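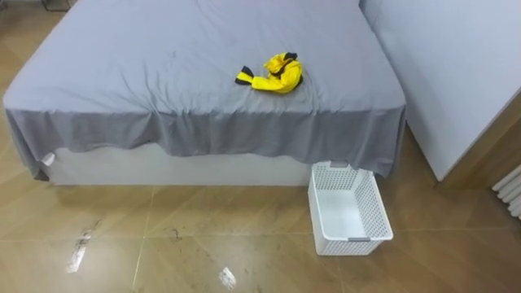
Budgeting for a household-task station starts with the list of tasks, and the robot comes second. Write down what the machine has to pick up, where it starts, where it ends, and how much floor it needs in between. For a basic laundry task that means one crumpled yellow garment on a gray sheet and an empty white basket on the tiles in front of the bed. Every item on that list is a line in the budget, including the floor.

By Omness workshop staff
August

Step 1. Measure the room before asking for quotes. Record the height of the bed, the height of the basket rim and the width of the clear floor. Our Stastcombe room lost 7 weeks to a base that was too wide for the gap beside the bed.

Step 2. Fix the camera specification. We ask for 1080 lines at the head. Get the price with cable, mount and calibration included – vendors often quote the bare sensor.

Step 3. Price the props as consumables. Clothes, sheets and baskets wear out. We keep 6 sets per station and reorder when two are left.

Step 4. Check the floor. Glossy tile reflects ceiling lights, and a lower camera angle makes it worse. Put diffusers on the same purchase order as the lights.

Step 5. Add reset labor. Each run ends with a person putting the garment back on the bed. At Prirkden a reset takes 69 seconds, and over a full shift this costs more than power and spares together.

Step 6. Hold back money for grippers. Fingertip pads are the first part to go on fabric tasks. The Rajput budget template has no row for them, so add one under spares.

Send the sheet to purchasing with the room measurements attached. Quotes received without a delivery date go back to the vendor.

Last updated: Thursday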